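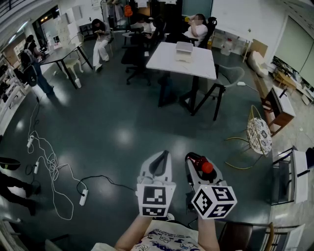
From: Adjoa Agyeman
To: handhelds list
Date: November 27, 2018
Subject: Re: jaw encoder drift, again

Georges Chamoun wrote:

> Second week running that the right-hand unit reports a jaw opening
> it can't have. The log says 9 mm with the jaws closed on nothing.
> I re-zero it, it behaves for a while, and then it wanders off again.
> The left one is fine. Same firmware (Plundidix build from March),
> same magnet, same everything as far as I can tell.
>
> I've swapped the cable. I've swapped the encoder board. I'm about
> to swap the operator, except that's me.
>
> Has anyone seen this? I'd like to know before we throw out a whole
> set of recordings. Suha thinks it's the marker cube, which I don't
> follow, as the cube has nothing to do with the jaw.
>
> Georges

Georges,

Suha is wrong about the cube, but she's wrong in a useful direction, so be nice to her.

We had the same fault on our right-hand unit and spent longer on it than I care to put in writing to a list with an archive. I did what you did: cable, board, cable again in case the new cable was also bad. Zaid rewrote the zeroing routine so that it averaged over 1,000 samples at startup, and after that we had an extremely precise wrong answer.

The trouble in our case was the screw that holds the encoder magnet to the jaw pivot. On our units it's a small grub screw with a dab of threadlocker, and the right-hand one had been put together by someone (me) who had run out of threadlocker and meant to come back to it. The magnet stayed put as long as you handled light things. Pick up a bottle, squeeze a bit, twist your wrist the way everybody does when they set a bottle down, and the magnet creeps a hair on its shaft. Re-zero, and you're fine until the next bottle. The left unit never showed it because I'm right-handed and so is everybody else who works here, and the left one mostly gets to hold cloths and open drawers.

The quick test takes two minutes. Put a paint-pen line across the magnet and the end of the shaft. Close the jaws, zero, write down the reading. Then squeeze something hard and round and twist it, and keep doing it until you feel silly. Close the jaws on nothing and look at the line. If it has split, you have our fault. If the line is still whole and the number has moved anyway, you have some other fault and I'm sorry, please write it up.

Don't do the test with the unit plugged into the long cable run, by the way. We did, and got a second, unrelated jump every time somebody stepped over the cord. Candela then spent an afternoon chasing that one, and it was a connector with a bent pin. Two faults on one gripper, both showing up as the same wrong number, is my idea of a bad week. Fix the pin first if you have it, or you'll never believe any of your other results.

Now for Suha. The cube can't move the jaw reading, agreed. But when we took the unit apart to get at the magnet, we had to take the cube mount off, and we put it back very slightly rotated. The jaw numbers came good and the wrist pose went bad, and for a day we were all convinced that the fix had made things worse. Calibrate the cube again any time you've had that mount off, even if you are sure you put it back just the way it was. I was sure.

About the recordings. You may not have to throw them out. The creep only goes one way on ours (it follows the twist), and it happens in steps. Every time the jaws close on nothing you have a free reference point, and you can work out the offset from there to the next one. Zaid has a script that does this. It lives in the Flalleck repo under tools, and it has no documentation beyond a comment that says "sorry." It marks any stretch where it can't tell when the step happened, and those stretches you should drop. We lost around 2 percent of ours that way. The pose data doesn't need any of this provided the cube was left alone.

What I would not do is trust the existing startup check. It asks whether the jaw reading is inside the legal range, and ours was inside the legal range the entire time. It would pass a gripper that was lying by half its travel so long as it lied politely. We now have a check that asks the operator to close the jaws fully at the start and at the end of each session and refuses to save if the two readings disagree. People complained about it for a while. Then it caught a loose magnet on a unit that Hattar had sent back to us as "serviced," and the complaints got quieter.

One safety note for anyone replaying these sessions on an arm. A jaw offset looks harmless in a plot, but on the Dritton cell it came out as the real gripper closing well past where the operator had stopped. The object was a plastic bottle with the cap not fully on. The force limit did trip, only later than any of us would have liked, and I had shampoo in my sleeve. So please don't replay anything recorded on that unit until you've done the paint-pen test, and if you do replay something, turn the force limit down first and stand somewhere else.

Medium-strength threadlocker, not the permanent kind. Ask me how I know about the permanent kind, or ask Candela, who was holding the heat gun.

Let us know what the line does.

Adjoa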